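Stereo microscope: picture goes soft when I zoom out
Posted in Microscopes and Magnifiers by Laimutė Siliņa

Hello all, I hope somebody kind can help. I bought a second-hand Nistell stereo microscope in September for looking at mosses, and I'm really very fond of it already. If I focus at low power and zoom in, though, everything goes blurry, and if I focus at high power and come back down it's a bit soft in the left eye only. I've cleaned the eyepieces (twice!) and swapped them over, and the softness stays on the left.

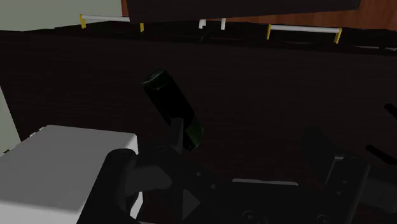
The seller told me it was serviced before he had it, but there's no paperwork, and I'd rather not send it away if it's something I can put right at the kitchen table.

Malinowski
Welcome! It sounds to me as if the eyepiece rings have never been set, and it's a lovely easy job. Put something flat under it, a bit of printed card will do. Set both rings to zero, zoom right in and focus with the big knob. Now zoom right out, leave the knob alone, and turn each ring until that eye is sharp, one eye at a time. Go back up and check, and do it all again if it has drifted. Mine took 3 goes and a cup of tea.
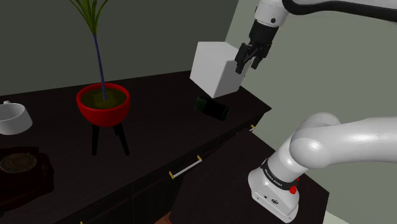 Do keep your glasses on while you do it if you wear them at the microscope, and make a note of where the rings end up, as grandchildren love turning them.

Urkum
What Malinowski said. If it still drifts after that it's the zoom itself and wants a repairer.

Kukthorpe
Had one like this, sold it in the end. Check the left eyepiece is pushed all the way down, mine wasn't.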